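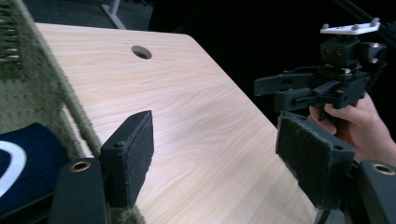

Figure 4. Two hand-held grippers at the tabletop, seen from the camera on one of them.

4. Recording demonstrations with paired grippers

This section applies to operators collecting two-handed examples for the Putside learning system. Complete the set-up in Section 3 before proceeding. A single-gripper session follows the same order, with steps 4.2.3 and 4.2.4 omitted.

4.1 Before the session

1. Clear the tabletop of everything except the items on the task card.
2. Inspect the felt pads on the gripper fingers. Frayed edges are acceptable. Replace a pad if it has lifted from the finger or if bare metal or plastic shows through.
3. Open and close each gripper fully five times. The jaws must move freely and return without help.
4. Confirm that the storage card has room for at least 200 demonstrations.
5. Enter the operator code, the table code and the task number in the session log.

Note: Pads are supplied in pairs under part number 2249. Always change both pads on a gripper at the same time.

4.2 Starting a recording

1. Hold one gripper in each hand, with the fingers wrapped around the body and clear of the linkage.
2. Raise both grippers above the tabletop and start the recording.
3. Bring the second gripper into view of the first camera and hold it still for two seconds. The software uses this view to match the two recordings.
4. Repeat the check with the roles of the grippers exchanged.
5. Move both grippers to the starting position on the task card.

CAUTION: Keep fingertips out of the jaw linkage whenever a gripper is being opened or closed.

4.3 Performing the task

1. Carry out the task at a normal, even pace. Do not pause over the object between movements.
2. Keep the fingertips of each gripper within its own camera view at all times.
3. If an object is dropped, continue only if the task card allows recovery. Otherwise stop and mark the demonstration "void".
4. When the task is complete, release the object, raise both grippers and stop the recording.

Note: Void demonstrations are kept on the card and uploaded with the others. Do not delete them at the table.

4.4 Lighting and background

Glare on a pale tabletop can hide the edges of small objects. Where glare falls on the work area, turn the table or lower the lamp. Partitions, chairs and flooring may remain in view. Their position should not be changed during a session.

4.5 Error 103

Error 103 indicates that the two recordings could not be matched. Stop, return both grippers to their stands and repeat Section 4.2 from step 1. If the error appears three times in one session, send the log to Pirmin Moser at the Skarnley office before recording further.

4.6 Session limits

An operator may record for 40 minutes before a break is required. Grippers are returned to Farnthorpe for service after 3000 demonstrations.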